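Wardrobe (furniture)

A wardrobe is a tall, free-standing cupboard used for keeping clothes. It is one of the most travelled and most reworked pieces of household furniture, and its history touches on housing, taxes, dressmaking and the simple problem of getting a large box up a narrow staircase. The word comes from Old French and first meant a room, the place where a wealthy household kept its robes and often its jewels as well. Only later did it come to mean the piece of furniture, and later still the clothes themselves.

Origins

For most of the Middle Ages, clothes were folded and laid in chests. Chests were wonderfully practical: they could be sat on, slept on and loaded onto a cart. Their great fault was that whatever you wanted was always at the bottom. The upright cupboard with doors solved this, and by the 1600s large examples were being made across northern Europe. The Dutch kast and the German Schrank are the giants of the family, and many were built to come apart for moving, with the sides, doors and cornice held together by wedges or pegs.

Early wardrobes were fitted with shelves or pegs. The hanging rail came much later, along with the shaped coat hanger, and it changed the inside of the cupboard completely. Older cases were often too shallow to take a hanger sideways, so a short rail running front to back was added. These pull-out rails are a delight to find, and many still slide beautifully.

Construction

The classic wooden wardrobe uses frame-and-panel work. A solid board as wide as a door would swell and shrink with the seasons, and sooner or later it would warp or split. Joiners got around this by setting a thinner panel loosely into a grooved frame, so the panel can move while the frame keeps its shape. It is a brilliantly simple idea, centuries old, and it is still in daily use.

The top is usually finished with a cornice, a projecting moulding borrowed from architecture. On many pieces it simply lifts off, and dealers will tell you that a cornice is the first part to go missing.

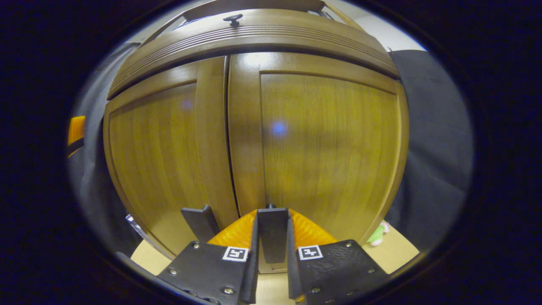
Regional work can be very distinctive. The workshops of Plostgate favoured plain, heavy cases with deep plinths, while those of nearby Brellumach preferred lighter doors and a drawer below. The Dow pattern book, which served both towns, lists 36 cornice profiles, 13 of them meant for wardrobes alone. Comparing a surviving cornice with its printed profile is one of the real pleasures of studying this furniture, and small differences can point to a particular bench.

Decline and revival

Built-in closets became common in North American houses during the twentieth century, and the free-standing wardrobe lost ground. It held on much better in Europe, where tenants often expect to bring their own. Interest in older pieces has since grown again, helped by small flats, old houses without closets and a general fondness for solid timber.

Collections

The Tistent furniture collection holds nearly 1,000 pieces of bedroom furniture, along with workshop drawings, hinges and lock parts. Its catalogue of 2,518 entries was last revised on Wednesday, September 30, 2026.

See also

Armoire
Linen press
Chest of drawers
Frame and panel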